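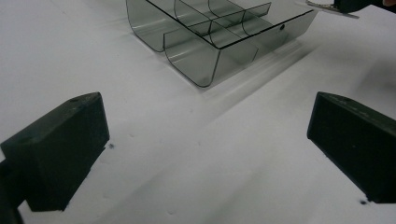 文責:Endau 認識・制御ソフトウェア担当 / 更新:3月 / 分類:点検記録(コメント付き)

ハンドヘルドグリッパ収録系 ソフトウェア点検表
対象:収録ツール Dikico、軌跡推定 Grusard、再生側コントローラ Sandhu
判定:○ 適合 / △ 条件付き / × 不適合 / − 対象外

1. 起動・時刻同期

1-1 収録プロセスが二重起動していないこと ○
1-2 カメラと開度センサの時刻差が11 ms以内 ○
コメント:起動直後のみ超過することがある。判定は安定後の値で行う。
1-3 保存先の空き容量を起動時に検査すること ○
1-4 設定ファイルのハッシュがログ先頭に残ること △
コメント:再読み込み時に古い値が残る。チケット532で修正中。手動で再起動すれば更新される。

2. 認識(透明・半透明物)

2-1 スモークグレーの透明樹脂トレイを物体候補として検出 △
コメント:壁が重なって濃く見える帯を、別の物体の縁として拾う場合がある。仕切りの上縁は安定して取れる。
2-2 影を物体領域に含めないこと ×
コメント:白い天板に落ちる淡い影が、マスクの右下側に混入する。しきい値の変更では改善せず。学習側で対応する。
2-3 指の領域を自己マスクで除外 ○
コメント:濃緑の指は天板との輝度差が大きく、左右とも問題なし。指を交換したときはマスクを作り直すこと。
2-4 天板上の微小な暗点を把持候補にしないこと ○
コメント:面積フィルタ適用後の結果。フィルタを切った状態での判定は行わない。

3. 軌跡推定

3-1 白い天板が視野の大半を占める姿勢で追跡が継続 △
コメント:特徴点が30を下回ると推定が慣性側に寄る。継続はするが、信頼度フラグが下がらない。フラグの計算式を要確認。

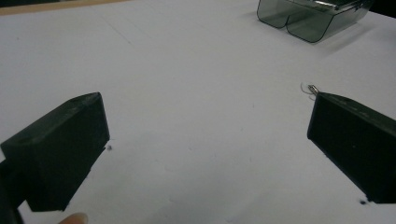

3-2 追跡喪失時に該当区間を自動で無効化 ○
3-3 再初期化後の座標系が喪失前と一致 △
コメント:天板の縁が視野に入っていれば一致する。縁が見えない場合は収録を分割する。
3-4 指先付近の細い線状物が特徴点に採用されないこと ×
コメント:指と一緒に動く線を背景の静止点として扱うと、並進が小さめに出る。自己マスクを指先の外側へ広げて再試験する。マスクを広げすぎると把持対象が欠けるので、幅は設定ファイルに出しておく。

4. 制御・再生

4-1 開度指令が上下限でクリップされること ○
4-2 信頼度フラグの低い区間を再生対象から除外 △
コメント:除外処理そのものは正常。ただし3-1のとおりフラグが下がらないため、実質的に効いていない区間がある。
4-3 天板面より下への目標位置を拒否 ○
4-4 通信断で速度指令がゼロになること ○
コメント:ソフトウェア側のみ確認。非常停止回路は別表で扱う。
4-5 薄肉容器に対する把持力上限の適用 −
コメント:物体クラスが未登録のため判定せず。登録前の実機再生は禁止。

5. ツール・ログ

5-1 ビューアで画像と開度を同一時刻に表示 ○
5-2 エラーコード811の内容が画面に出ること ×
コメント:番号だけが表示され、説明文が空欄。文言ファイルの読み込み順が原因。
5-3 画像の端に手指が写ったコマを検索できること △
コメント:下端の指先は検索にかかる。右上隅のごく小さい肌色領域は漏れる。公開用データの書き出し時は目視を併用。

総合判定:条件付き。収録は継続可、Sandhuでの実機再生は2-2、3-1、3-4の再試験まで保留。
再試験時は同じトレイを使用し、設定ファイルのハッシュを本表の備考に転記すること。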